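Home Docs Tickets Releases Sign in
2 min read

Ticket: Grasp planner picks seam line as garment edge
Component: Wondel perception node
Status: open

After the August update, the planner returns a corner grasp with high confidence, then rejects it at the pre-close check. Log shows "edge normal inconsistent" on 6 of 60 attempts. Force limits and finger calibration unchanged. Reproduces with the recorded bag, so the arm driver is ruled out.

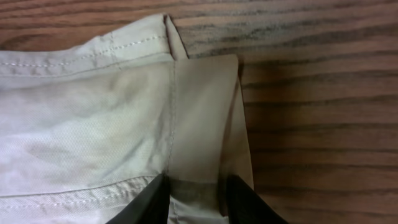 Wrist view, folded corner at the fingers. Topstitching on the hem band, vertical seam left of the paler flap.

Edge detector runs on intensity only. Stitching and seams score above the true fold when the fold shadow is thin. Raising the gradient threshold removed the seam hits but also lost real edges – reverted.

Second case is segmentation with two garments in contact. Mask for the beige cloth leaks across the border with the denim. Blurred input makes it worse. Exposure is still on auto. 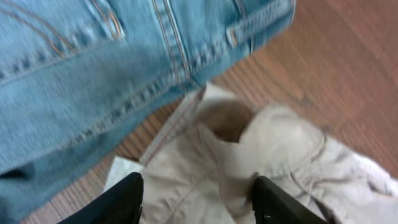

Sreekumar Pai replied that the mask merge and the seam hits should be separate tickets, and asked for a rerun with depth gating on and frames older than 200 ms dropped before fusion.

Split done. Depth gating enabled in the Turham config, rerun queued. Mask merge stays here until the new ticket has an owner.

We use cookies to remember your settings. Accept Decline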